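Nilmini Bepari tests grippers on bath towels. Her bench at Stinby is a green mat on the floor, and every gripper starts on the same red and black arm with the same job: take a folded corner and pull.
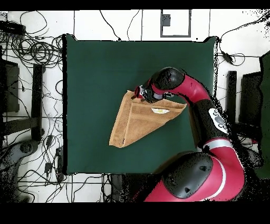

The gripper pinches a corner of a towel folded into a triangle.

Bepari ran 30 pulls each with the Cumier and the Brinex. The Cumier dropped the corner 18 times, the Brinex eight.

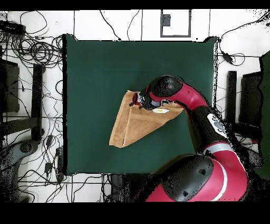
ROBOTICS

Thick terrycloth bunches between the fingers, she says, and a care label near the edge can confuse the camera. The Borbély controller goes on the arm in August.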